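Status: in use. Supersedes the notes in `docs/old/collection.md`. Where this file and the wiki disagree, this file is right.

# Lorkeser: household sweeping and tidying, first-person episodes

Lorkeser is a set of first-person recordings of household floor work, kept for training and testing mobile manipulators on two-handed tool use. This README covers layout, collection rules and acceptance rules. The rules matter more than the layout. Most of the trouble we had with the earlier Pultar set came from episodes that were recorded properly and labelled three different ways.

Maintainer: Bjartur Thorlacius. Open an issue before sending a pull request against `labels/`.

## Contents

| Split | Episodes | Notes |
|---|---|---|
| `train` | 1394 | all rooms except held-out homes |
| `heldout` | 600 | homes that appear nowhere in `train` |

A further 991 episodes are in `quarantine/`. They failed at least one acceptance rule and are kept so that the checks can be rerun when a rule changes. Do not train on them and do not quote results on them.

```
lorkeser/
 train/
 heldout/
 quarantine/
 labels/
 segments.csv
 objects.csv
 rules/
 accept.yaml
 vocab.txt
 tools/
 galton_check.py
```

## Collection rules

**C1. One task per episode.** The task is written down before recording starts, in the form verb, object, place: "sweep litter into dustpan, bedroom floor". If the person changes task part way through, the episode is split at the change and both halves get their own entry.

**C2. Leave the room as it is.** Do not move furniture, boxes or cables out of the way to make a cleaner view. A robot working from this data will meet chair legs and trailing leads, and a tidied room hides the hard part. The exception is anything private: post, screens, medicine, photographs. Remove these before recording, or reject the episode.

**C3. Other people.** Anyone who may come into view must have agreed in writing beforehand. This includes people who are only visible from the knee down. An episode with a person in view and no matching consent entry goes to `quarantine/` and is deleted after review.

**C4. Hands and tools.** Both hands should be in view at the moment of contact between tool and litter. They need not be in view for the rest of the episode. No gloves unless the task calls for them.

**C5. Real litter or placed litter.** Either is allowed. Set `litter_source` to `found` or `placed`. Do not guess afterwards; use `unknown`, which excludes the episode from the litter benchmarks but not from `train`.

## Labelling rules

Segments are cut on contact, not on intent. A sweep stroke starts when the bristles first push something and ends when they stop pushing it. Repositioning the broom between strokes is its own segment, `reposition`, even when it is short.

Each hand has its own track. When one hand works the broom and the other steadies the pan, the pan hand is labelled `hold`, and it stays `hold` until the pan is lifted clear of the floor or put down. Small corrections of the pan angle do not end the segment. We argued over this for most of September and the looser rule won, as two labellers could not agree on what counted as small.
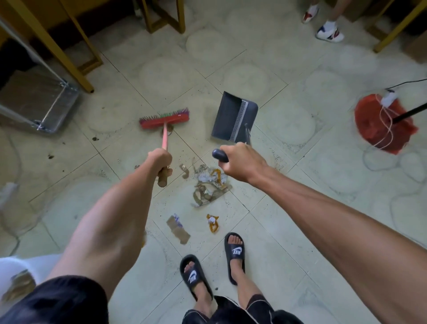 Litter is labelled as a group once pieces touch or overlap, and singly otherwise. A stray wrapper beside the pile is therefore a separate object until a stroke brings it in. Dust and grit are never boxed. Use the episode flag `fine_debris` instead, with the values `none`, `light` or `heavy`.

Objects on the floor that are not litter must be marked `keep`. This is the rule people skip most often, and it is the one with a safety reason behind it. A cardboard box standing by a desk is `keep`; a torn bit of packaging among the sweepings is `litter`. If you cannot tell, mark `unsure`. The Kragh controller treats `unsure` as `keep`, and any other controller using this set should do the same.

Cables get the label `cable` whatever they are attached to. They count as `keep` and also as an obstacle, so both columns in `objects.csv` must be filled in.

## Acceptance

Run the checker before asking for review:

```
python tools/galton_check.py --split train --rules rules/accept.yaml
```

Galton reads the labels only. It will catch overlapping segments, missing hand tracks, words that are not in `vocab.txt`, and consent entries that point at nothing. It will not catch a wrong label that is spelt correctly. For that, a second person looks at every episode in `heldout` and one in five in `train`.

An episode is refused if:

- the contact moment is hidden for more than half of the strokes
- a person is in view without consent on file
- `keep` objects are unmarked
- the log is longer than 2000 frames and has not been split

## Use on real machines

Policies trained on this set have seen human arms and human forces. They have not seen a gripper slip on a handle. Before any run in an occupied room, cap the tool speed in the controller and not in the policy, keep a stop button within reach of a person who is watching, and test with an empty pan first - the balance changes once there is anything in it.

Shut the robot out of any area where someone is standing closer than the length of the broom. Bare or lightly covered feet near the tool are normal in homes, so the foot detector must be on even when the room is thought to be clear.

## Known problems

- `reposition` is under-labelled in the oldest episodes. A relabel is under way.
- Two tools lying together (mop on the floor, broom in use) sometimes share one object id. Tracked in the issue list.
- `fine_debris` was added late and is blank for episodes imported from Pultar. Treat blank as missing, not as `none`.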